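[cokow-arms] Left gripper closing past its force limit on the dumpling task

From: Rokeya Cassim
To: cokow-arms list
Subject: Re: Left gripper closing past its force limit on the dumpling task
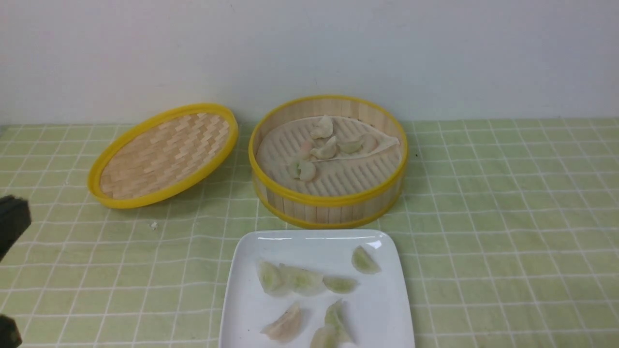
Jaxon Leclerc wrote:
> Before anybody swaps parts again, can you check which limit the
> controller is really using? We had the same thing at Avdale in April.
> The config file said one thing and the finger did another. Our
> gripper would close gently for the first part of a session and then
> squeeze as if the limit had been taken off. We changed the finger pads,
> then the cable, then the whole gripper, and it came back every time.
>
> In our case it was the reconnect. If the gripper drops off the bus
> for even a moment, it comes back with the factory force value and
> the driver does not send yours again. There is no warning on the
> main console. You have to look in the gripper log for the line that
> says "link restored".
>
> Also, please do not let anyone reach in to clear a jam until this is
> sorted out. Ours closed on a sleeve.
>
> Jaxon

Thanks, Jaxon. It is the reconnect. I went through the gripper log from the session we lost and there are three "link restored" lines in it. The first is at 2:10 in the afternoon. The first crushed dumpling was logged at 2:12. I had been reading only the main console, which shows nothing at all for that stretch.

For those who were not on the earlier thread, the task is moving steamed dumplings between a bamboo steamer basket and a square plate, one at a time. We run the left gripper with the force limit set to 18 percent. Factory setting on this unit is 45. The wrappers are thin and they split well before that, so a wrong limit shows up quickly. With a harder object we might have gone weeks without noticing, and that bothers me more than the food.

What happened in order:

The session started normally and ran for 40 minutes with no damage. Then the left gripper split a wrapper on pickup. The operator marked it as a bad grasp and went on. The next two also split. On the one after that the fingers missed the dumpling, caught the rim of the basket and kept closing until the band creaked. The operator hit the stop. The arm stopped, but the gripper held its grip until we cut power to it separately.

That last part is a second fault and I have opened it as its own ticket. The stop button freezes the arm joints. It does not open the gripper or take the force off it. I had assumed that it did, and so had everyone else here. If that had been a finger and not a basket we would have been looking for the power switch while it squeezed. The switch is behind the bench.

I looked for the cause of the dropouts too. The cable at the wrist has a strain relief clip that was missing its screw, and with the wrist rolled past its usual range I can make the link drop by hand. The left arm rolls further than the right one to reach over the steamer lid, so it may explain why the right side has been fine. I can't prove it yet. The clip has a new screw and I am leaving the cable in place for now so we can see if the dropouts stop.

Changes on our side as of this morning:

The driver now sends the force limit again after every reconnect, reads it back, and refuses to close if the two values differ. The patch is on the Cokow branch under "limit-readback". It has been through 2,000 open and close cycles on the bench with the link pulled at random, and the limit was correct each time.

"Link restored" is now an error on the main console and pauses the session.

The gripper power switch has moved to the front of the bench next to the stop button. Until the second ticket is closed, both get hit – stop first, then power.

Hands stay out of the work area unless gripper power is off. This includes picking up a dropped dumpling or straightening the paper liner.

Two questions. Has anyone at Sotelo tried wiring the gripper supply through the stop circuit? I would like to know what the fingers do when they lose power while holding something. Ours went slack, but the older model may hold its position.

Jaxon, did you ever find out why yours dropped off the bus, or did you only patch the driver?

Rokeya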